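Hendinach Handling Group
Minutes of the equipment review meeting, 2025-10-02

Present: Araba Nyarko (chair), Hamidreza Mousavi, Tomás Sampaio, Lamisi Dankwa
Apologies: Savvas Balaskas
Notes taken by: Lamisi Dankwa

1. Previous minutes
Accepted with one correction. The loan agreement with Wesora covers the left and right units, not the right unit only.

2. Trial of the Wesora hand-worn gripper set
Tomás reported on the trial so far. The set is worn over the back of both hands and the wearer works the jointed finger links directly. He has logged 82 tasks out of a planned 200. Setup takes longer than the Wesora sheet says, mainly because of strap adjustment between wearers.
Hamidreza asked whether the marker balls on the fingertips had come loose again. Tomás said one had, on the left unit, and he had refitted it. Wesora has been told.
Araba asked for wearer comments to be kept in the same log as the task results. Agreed.

3. Comparison with the Sendix kit
The Sendix kit is cheaper to rent but comes as a single hand. Lamisi said most of the tasks on our list need two. Hamidreza would still like a quote for a pair before anything is decided. Sendix has not answered his second email. He will call them.

4. Cables and floor space
Wrist cables were raised by two wearers as the main annoyance. Araba does not want cables crossing the walkway behind the table. Tomás to price floor covers. Wesora offers a longer cable as an extra; Lamisi to find out whether it changes the warranty.

5. Task list
Small hanging items stay on the list. Tomás wants more leather and fabric pieces, as the rigid parts are well covered. Hamidreza asked that the grid paper be replaced when it creases. Ankrah can supply it in packs of 300 sheets. Araba approved one pack.
The work on the ornamental stand continues with the right hand taking hold of the leather piece near the top.
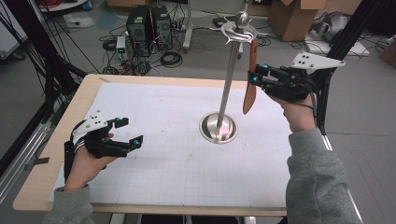 6. Budget
Rental for the Wesora set is paid for 3 months. An extension would have to be requested in November. No decision taken. Araba will not support buying outright until the Sendix quote is in.

7. Actions
Hamidreza: call Sendix about a two-hand quote.
Tomás: price floor covers; add a comments column to the log.
Lamisi: ask Wesora about the longer cable and warranty; order paper from Ankrah.
Araba: send these minutes to Savvas and get his view on the extension.

8. Next meeting
To be set once the Sendix quote arrives.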